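13/10/2025

I gave up on buying lunch in April. The sandwich place by the Tedcombe office had put its prices up again, and I went through my bank statements one evening and added up what I'd spent there since the start of the year. It came to $419. I had not enjoyed very many of those sandwiches.

So I've been bringing soup. I make one pot at the start of the week and freeze half of it flat in bags. Lentil mostly, with carrots and whatever greens are going limp. I bought a Koro flask, the wide kind, after the narrow one proved impossible to clean.

The kitchen end of this takes me an hour and a bit. I chop everything first, then start the onions, and I clean up while the pot simmers. I used to leave the dishes until morning and that was the part that made me quit the last time I tried.

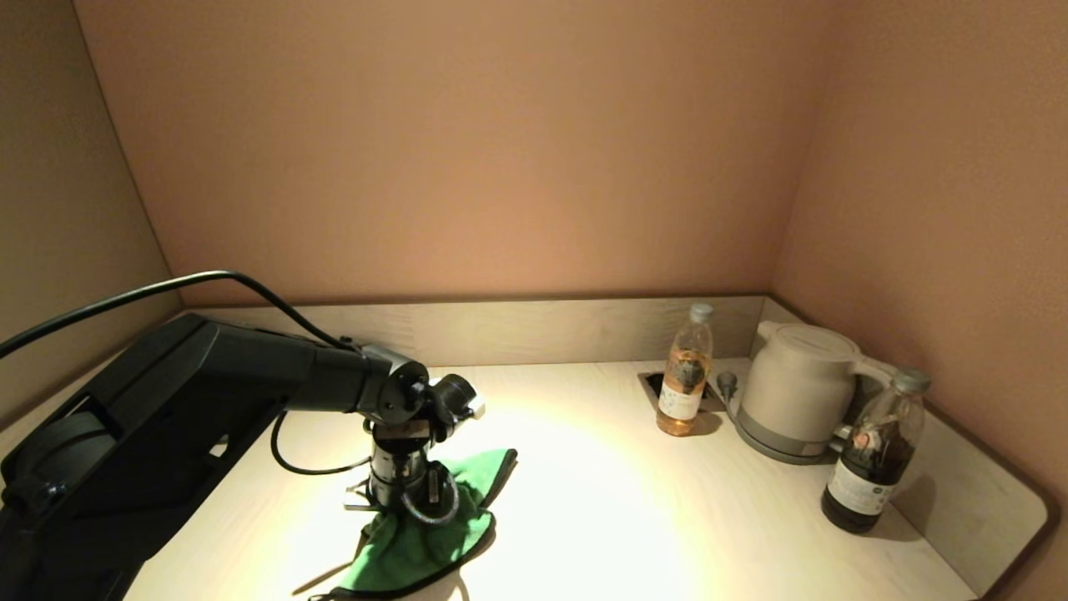

Cempaka Wuisan wrote to me after my last post that I was putting the lentils in too early and the salt in too late, and that I should try half a teaspoon with the onions before anything else goes in. I did, and she was right. The whole pot needed less salt in the end.

She also asked about bread. I don't bake it. I buy a Schwaiger rye loaf, slice it, and freeze the slices with paper between them. Two slices go in the bag in the morning and they're thawed by noon.

There have been some failures. The potato and leek one turned grainy after freezing and I ate it anyway for four days. Anything with pasta in it goes to mush by day two, so now I cook the pasta separately or skip it. Split pea is fine but sets solid in the fridge, and you have to add water and stir it for a while.
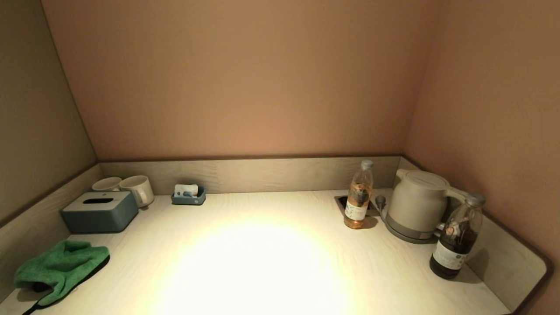

I still buy lunch now and then, when people from work are going to Zakmont and I want to go along. I spent $244 that way over the summer, more than I'd planned. Groceries for the soup are harder to separate out, as the carrots and onions get used for dinners too.

Next up is a squash soup with ginger. The squash has been on top of the fridge for two weeks already.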